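# The Slow Road to Skarnari

*January 18, 2026*

My sister warned me that I would come home from Skarnari talking about goats, and I am sorry to say she was right. I had saved up thirteen months of vacation and good intentions for that trip, and I'd pictured myself digging wells, or teaching, or doing something that would look noble in a letter home. What the village wanted was somebody to help mend two miles of terrace wall before the spring planting, and to keep the goats off it in the meantime.

Getting there is half the story (my favorite half, if you ask me on the right day). You take the overnight bus to Trirkham, which leaves when the driver has finished his tea, and then you wait at the crossroads for a truck going up to Danda. I waited most of a morning with a retired schoolteacher, a crate of chicks and a very patient bride's aunt, and by the time the truck came we'd shared every bit of food we had between us. From Danda you walk. It's 2000 feet of climbing, and I felt each one of them in my knees.

Harish Iyengar met me at the top. He runs the hosting program for Doolan, a small outfit that places travelers with families for a month or more, and he had my pack off my shoulders before I could argue. "Eat first," he told me. "The wall has been falling down for 200 years. It can have another hour."

I stayed 30 nights that November, in a back bedroom over the grain store, and I don't believe I've ever slept so well. We started early, while the stones were still cold enough to sting, and we stopped at noon for lentils and flatbread and a long argument about whose turn it was with the goats. My first stretch of wall fell over! It went with a sort of sigh, all in one go, and the whole crew came to look at it and pat me on the back. An old man whose name I never could pronounce showed me how to tuck the small stones in behind the big ones, and he kept on showing me, day after day, until my hands began to do it without me.

I won't pretend it was all sunshine. It rained for most of the second week, I missed my own bed and my own coffee, and there was one evening when I sat on the step and had a good cry over nothing much. The grandmother of the house came out and sat down too. She shelled beans, and after a while she passed me half the bowl.

I've kept up with the family since, in short phone calls with a lot of shouting on both ends. They tell me the goats have found a new way around.
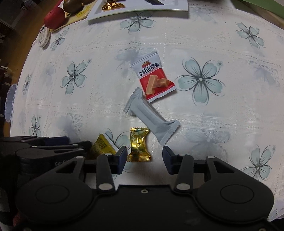
**How long do you need to stay in Skarnari if you go through Doolan?**

Plan on a month at least, plus the overnight bus to Trirkham, the truck ride to Danda and the walk up from there.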